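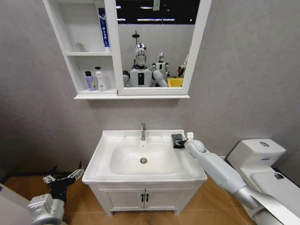
I'd been wanting to talk to Liette Carrier ever since I heard she'd shut down her own bathroom project for the better part of a month. She runs testing at Jonach, a small outfit in Villey that teaches two-armed robots to do household chores, and she has a reputation for stopping things early. This time, she says, she stopped too late.

"It was a sink," she told me, before I'd even got my coat off. "Everybody worries about stairs and knives. We got caught by a sink."

What happened, in December, was this. The robot was supposed to pick things up from around the basin, move them, and put them back. It had done that for weeks, almost 1,000 times by the lab's own log. On run 245 of a new batch, the right arm came down on the back corner of the sink top, touched it, and kept going. It pressed. The vanity made a noise that Liette imitated for me (a sort of long creak, she's very good at it) and Harpreet Girard, who was reaching in from the side to reset a bottle, got two fingers caught between the hand and the ceramic.

"I wasn't hurt, let's get that in," said Harpreet, who had wandered over by then with a sandwich. "Sore for a day. But I remember thinking, why isn't it backing off? It always backs off."

It always had, too. The arm is meant to give up when it feels a light push back, and the limit for work around the basin was six newtons, roughly what it takes to lift a big mug of coffee. Somebody had loaded a settings file from a different job, one where the arm shoves heavy boxes, and in that file the limit was 90.

I asked who "somebody" was. Liette laughed and put her hand up.

"Me! I copied it over on a Friday night. I wanted the speed values out of it and I took the whole thing." The control program, which they wrote themselves and call Simard, read the file and didn't complain. A limit of 90 was a perfectly legal number as far as it knew. "So for 244 runs it looked fine, because the arm wasn't bumping into anything. The limit only matters when you hit something."

I wanted to know about the emergency stop, and here they both got a bit quieter. There was one. It was on the operator's desk, and Harpreet was at the sink.

"I yelled," he said. "Liette hit it. That's the whole system, me yelling."

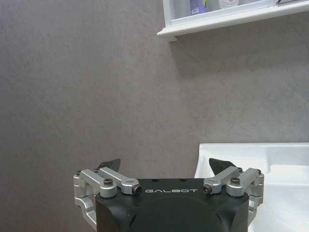
The gripper close to the basin, with the wall shelf above.

A bathroom turns out to be a nasty place for this kind of mistake. There's a hard ceramic rim right where the fingers have to go, a ledge overhead, and bottles that people keep leaning in to straighten. Liette reckons a person's hand ends up near the basin more often than at any other station they've built — and the arms are in close there as well.

They've changed a fair amount. Simard now refuses to start if the force limit doesn't match the station it's been told it's at. Anyone resetting objects carries a stop button on a cord, a plain one they bought from Momport, and the arms have to be parked before a hand goes in. The first run of every day is a deliberate bump against a foam block, to see that the arm gives up when it should.

"That one takes a couple of minutes and everyone hates it," Liette said. "I hate it. We do it."

Did she think about dropping the sink work altogether? For an evening, yes. Then she read back through the old logs, looking for other borrowed settings, and found one more, on a drawer station, with a speed that was too high. It had never caused trouble. She fixed it and wrote it up with the rest.

Harpreet still does most of the resets. He asked me to mention that he finished the sandwich outside the test area.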